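Quality Management Forum — Certification and Auditing
Topic: Surveillance audit moved forward to July

Vanek_QA wrote:
Our certification body, Custent, has advised that the surveillance audit will take place in July, three months ahead of the agreed plan. The site has 83 employees. Are we obliged to accept the revised date?
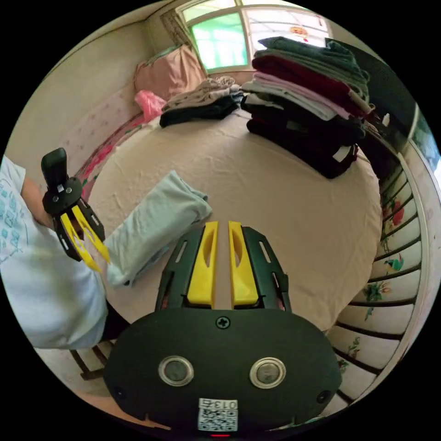 Jericho Catacutan wrote:
Please review your contract before replying to them. Ours permits a change of date with written notice, and the fee stays the same.

Esetti_Docs wrote:
I must disagree in part. A notice clause does not remove your right to object. We objected in writing, and Custent restored the original date. An early visit would have cost us 4,000 in consultant time.
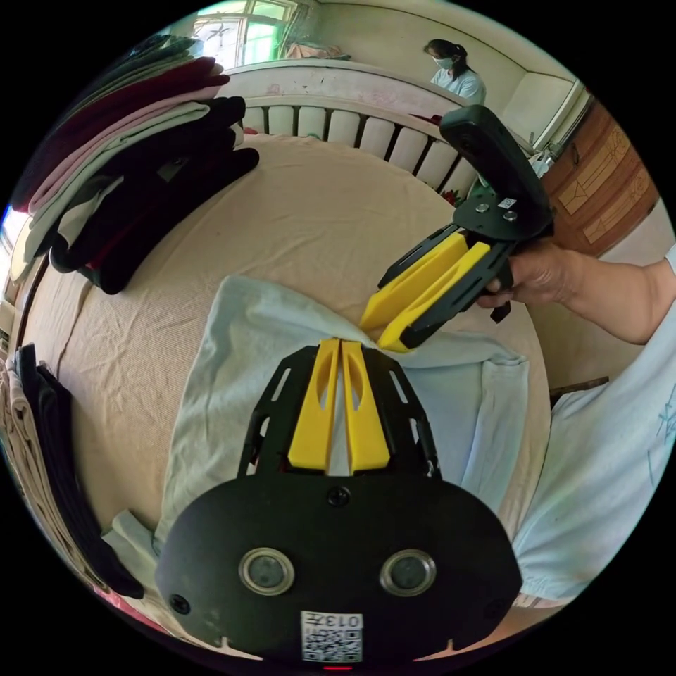 I would also request the audit plan in the same letter, so that both matters are on record.

Jericho Catacutan wrote:
That outcome depended on your auditor. I would not present it as a general right.

Vanek_QA wrote:
Thank you both. The contract is silent on notice. A related question — must every nonconforming item carry its own label, or is a batch label acceptable?

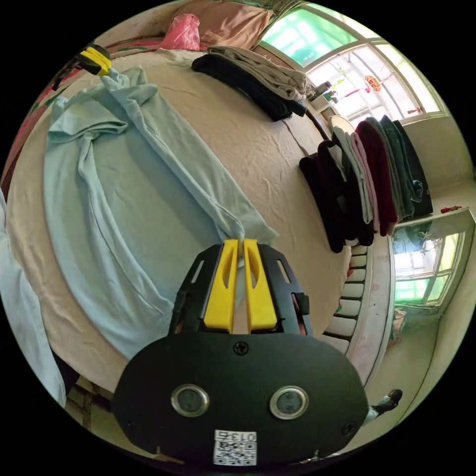

Candik462 wrote:
Your own procedure decides this, provided the item can be traced. We use individual labels on returned goods. With a garment such as the light blue one on the bed, I would tag it and record the number before it is folded or bagged. Batch labels are acceptable for sealed cartons.

Esetti_Docs wrote:
Agreed on cartons. For returns, our auditor accepted a shelf label.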